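Home > Workshop tips > Instruments

Cleaning guitar strings: what's worth paying for

I play rhythm in a bluegrass trio, and every August somebody at the Grirkisley festival tries to sell me string cleaner. A bottle of Folosance promises 300 hours of "new string tone." I doubt it. Mine sounded dull again after 5 sets.

A dry cotton cloth, run under and over each string after you play, does most of the same work. Keep the oil off the strings and save it for the fretboard, twice a year at most.

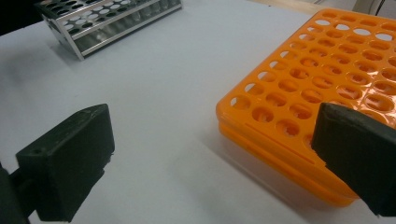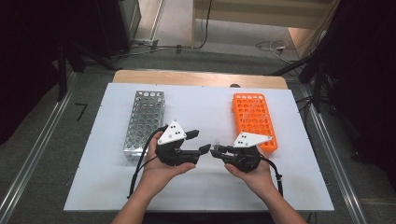 Boiling old strings is the other tip that won't die. I've tried it, and the brightness was gone by the second rehearsal — hardly worth a pot of water. Gralline sells a humidity pack for the case, which I do use, though I wouldn't swear it beats a damp sponge in a soap dish with holes in it. Check the sponge every 7 days in winter and wring it out well.

Posted 24 Jan 2022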